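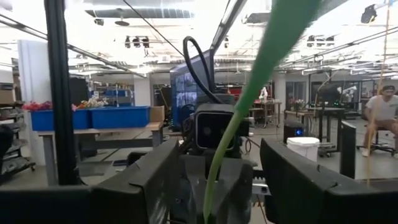 What does the Liltetti package do with a wrist camera stream once it has been recorded?

It aligns the stream with joint and gripper state, checks it for gaps, and writes one episode per file in a form that the training and replay tools can read.

Liltetti: wrist-view episode tooling and sample set

Summary

Liltetti is the recording and conversion package used by the Derneck manipulation group. This card covers the package and the sample set distributed with it. The sample set contains 856 episodes of handling thin, flexible items, including artificial stems and leaves. It is intended for testing loaders, time alignment and replay. It is too small to serve as the only source of data for training a policy.

Contents of an episode

Each episode is stored in its own folder and holds the wrist video, a state table, and a short metadata file. The state table lists joint positions, commanded joint positions, gripper opening and a time stamp for every row. The metadata file gives the task name, the operator code, the software version and the outcome label entered by the operator at the end of the run.

Video is recorded at 24 frames per second. State is recorded at a higher rate and is resampled to the video clock during conversion. The original state table is kept beside the resampled one and is never overwritten.

Installation

The package requires a recent release of Python 3 and a working copy of FFmpeg. From the top folder of the repository, run:

pip install .
liltetti check

The second command reports missing libraries and confirms that the sample index can be read.

Basic use

liltetti convert --in raw --out episodes
liltetti validate episodes
liltetti replay episodes --index 18

Replay opens the video next to a plot of gripper opening. It sends no commands to hardware. Sending a recorded path to an arm is handled by a separate program, Brolico, which has its own safety instructions and must be installed on the control computer.

Time alignment

The converter estimates a constant offset between the camera clock and the controller clock by matching image motion to joint speed. Episodes in which the arm hardly moves do not give a reliable estimate. These are marked "offset_unknown" and are left out of the default index. Users who want them may pass --include-unknown.

Known limitations

The wrist view includes the gripper fingers, and these hide part of the work area. Items held or passing close to the lens are often blurred, and segmentation masks at such points should be treated as approximate. Masks are provided for nearly 700 episodes. The remaining episodes have video and state only.

Backgrounds are ordinary laboratory surroundings and have not been cropped or replaced. People may be visible. Users who train visual encoders on the set should expect the background to carry information about the station at which an episode was recorded, and should split training and test data by station. The "station" field in the metadata is provided for that purpose.

Outcome labels were entered by operators and have been reviewed for the Czarnecka subset only.

Changes in the January release

The resampler now refuses files with time stamps that run backward. Earlier releases sorted them silently. The metadata field "tool" has been renamed "end_effector"; the old name is still read, with a warning.

Terms and contact

The sample set may be used for research and teaching. Redistribution of single frames that show an identifiable person is not permitted. Requests to withdraw an episode are handled by the data maintainer, Aniela Kalinowski, and should state the episode number. Faults in the software should be reported through the repository's issue tracker, with the output of "liltetti check" attached.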